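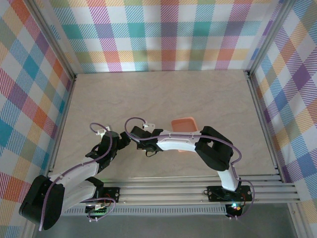 Notebook, April. Saturday, open day at Gendgate. Written in the evening, so the order is maybe not perfect.

Doors opened at ten. I started the cell at 9:20 to let the motors run a little before the visitors came. Homing was fine on the left arm. On the right arm I had to repeat it, because the elbow stopped a few degrees too early. Same behavior as in the last week. I did not change the offset, I only wrote it on the sheet by the door. Marlene Lins wants to look at it before somebody touches the values.

The program was the short handover: one arm takes the orange piece, both grippers meet a little left of the middle, the other arm puts it back. Speed at 65 percent. Marlene asked for full speed in the first group and I said no, the cables make a big loop over each gripper and at full speed they swing too much. With 65 it looks slow for us but the visitors did not complain.

We had 8 groups. I did the explanation for the first half, then Marlene. Two drops in the whole day, both in the afternoon, both when the piece was turned a little on the table before the pick. The piece is flat and the jaws take it only by the rim, so a small angle is enough. After the second drop I put it back by hand with the arms paused and continued. Next time we should mark the start position on the table with a pencil.

Questions which came many times: what happens if the arms touch each other (they stop on current limit, I showed it once with my hand at low speed), how long the programming takes, and if the plaid wallpaper has a function. Children liked the wallpaper more than the robots, I think.

Two people from Danon stayed very long and asked about payload. I gave them the number from the Tridar sheet, but I am not sure it is for the stretched arm. Must check and write them on Monday.

Mr. Ezeani's group came late and we made the demonstration shorter for them, only one cycle.

To do:
- right elbow offset (Marlene)
- payload, stretched position
- pencil mark for the piece
- look at the purple cable on the right arm near the base plate, the bend is too sharp for my taste

Power off 16:40.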